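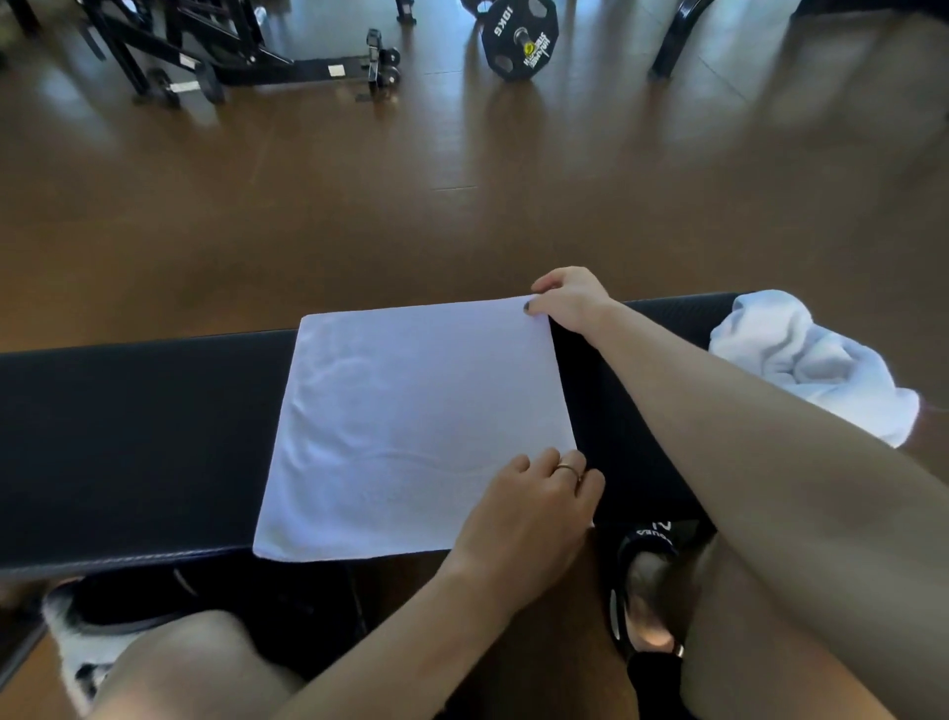
Bench notes, tox side, April 2022

Filed under: Lab Notebook / Toxicology / Blanks and Carryover

Picking up where the last page quit, which was mid-sentence, when the fire drill went off. The sentence was going to be "the blank is not blank."

To recap for Eulalia, who has been in court and missed the fun: the negative control in the Brokcombe batch came up with a small, tidy peak at the retention time for diphenhydramine. Right ions, ratio inside limits. If it had been a case sample I'd have admired it. It was drug-free blood from the same lot we've used since September, and it has never had allergies before.

Batch was 28 case samples plus the usual calibrators and controls. All on hold in Cedora. Put a comment on the hold this time, because the last time I didn't, somebody released half of it.

What I did, in order:

Reinjected the blank vial. Peak still there, same height. So the thing is in the vial and the autosampler can stop looking guilty.

Injected straight solvent 4 times, after the top calibrator. Clean, clean, clean, and a baseline bump that Georges says is nothing. I looked at it zoomed in and agree it is nothing, but I've printed it and taped it on the facing page so we can disagree about it later.

Fresh extraction of the same blood lot, me pipetting, new tips, new tubes. Peak is back, a bit smaller.

Fresh extraction of water in place of blood. Peak is back. So the blood is innocent too. I owe it an apology, since I wrote something rude on the tube.

That leaves the buffer, the elution solvent, the columns, the tubes and me. I have not taken anything for my nose this week. Georges asked twice.

Swapped the elution solvent for a newly made bottle. No change. Swapped the buffer. No change. Swapped the Vutholm columns for the last sleeve of the old lot, found at the back of the drawer behind the broken vortex. Peak gone. Ran it again with the new lot, peak. Old lot, no peak.

I was ready to write a stern letter to Vutholm. Had the first paragraph and it was very good. Then Eulalia came back from court, still in the good shoes, and asked where the new sleeves had been opened. They were opened in the prep hood. The prep hood is where the Shokri proficiency spikes got made up, and one of those is diphenhydramine at a level that would put down a horse. The hood log has the spikes going in right before the columns. It doesn't have a wipe-down in between. The initials are mine.

Opened an untouched sleeve of the same new lot on the far bench, away from the hood. Extracted water and blood. Both clean.

Letter to Vutholm: withdrawn with regret.

So the lot is fine, the opened sleeves aren't. Bagged them, marked DO NOT USE, and put them on the QA shelf, where things go to be discussed.

Case samples. None of the 28 has been reported. Checked the screens: 5 had diphenhydramine flagged on the immunoassay or the first pass, the rest didn't. Doesn't matter for our purposes, the whole batch gets re-extracted with clean columns. Georges wanted to know if we could only redo the 5. I said he was welcome to explain that on a witness stand. He's redoing all of them.

Volume check: two of the samples are low. One has enough for a single repeat and then it's over, so that one gets done last, when the controls have already passed, by Eulalia, whose hands don't shake after lunch.

Corrective action draft, to be made longer and duller before it goes in the file:

- spikes get made up in the small hood only
- prep hood wiped and logged before any consumable is opened in it
- a water blank goes in every batch along with the blood blank
- whoever signs the hood log reads the line above it first

Wipe test on the prep hood, methanol swab, 34 ng on the left side by the vent, nothing on the right. I'm left-handed, so there's the rest of the evidence.

Cleaned it twice, swabbed it again, running now. If it's flat, start the repeats tomorrow. Need more 2 mL vials and the green caps, the blue ones leak.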